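Plimodley Owner Drives Electric Van 13 Months Before Finding the Second Battery Warning

Home > News > Electric Vans

The owner of a Zalturum electric van says the dashboard gave no hint of trouble until the range dropped one morning in July.

"I charged it overnight and it showed 400 kilometers, same as always," the owner told us by phone. "By the time I got to Sleiman it was down to half. I turned off the air and drove slow the rest of the way."

The dealer in Sleiman kept the van for 4 days. The first quote was $900 for a coolant pump and labor. The owner asked for the fault log before paying and found an earlier warning stored in it, dated inside the warranty period.

"It was in a service menu I didn't know existed," the owner said. "You hold two buttons down. It isn't in the manual that came with mine."
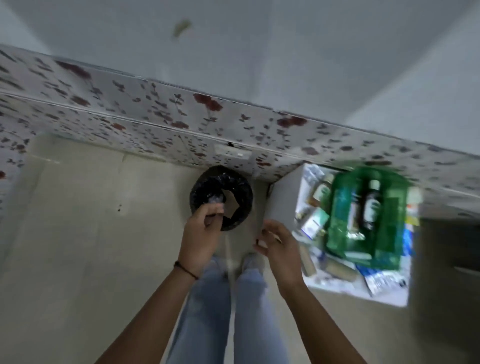 The dealer dropped the charge a week later and fitted the pump under warranty. The van is back on its usual route to Hikia, and the range reading has been steady so far.

"I'd still buy another one," the owner said. "I check that menu every Sunday night now, before I plug in."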